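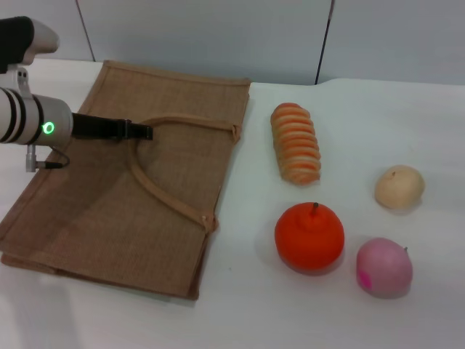
Bench gallery, Belholm site, December 2023

The equipment plan for next year covers one arm, one gripper and the consumables for a bag-packing cell. Remo Plattner drew up the estimate in June, and the gripper line has been revised since. Soft goods drive the choice. A burlap tote lying flat, with rope-like handles resting on top, gives the fingertip very little height to work with, so the slim black gripper is priced separately from the wide-jaw option. Toy food stands in for produce at this stage: a spiral pastry, an orange fruit, an onion and a peach. Real fruit would add a recurring cost and no useful data.

Budget notes: Jerkard quoted $3,882 for the gripper, with mounting plate and cable. Gasser was lower on the unit but charges $300 for each spare fingertip set. We have allowed for five sets in the first year — Bravo, our older cell, wore through that many.

Work surface: white covering, $186, replaced when marked. Colour and finish are to stay the same across both cells.

Freight and labour are carried on the Belholm site budget.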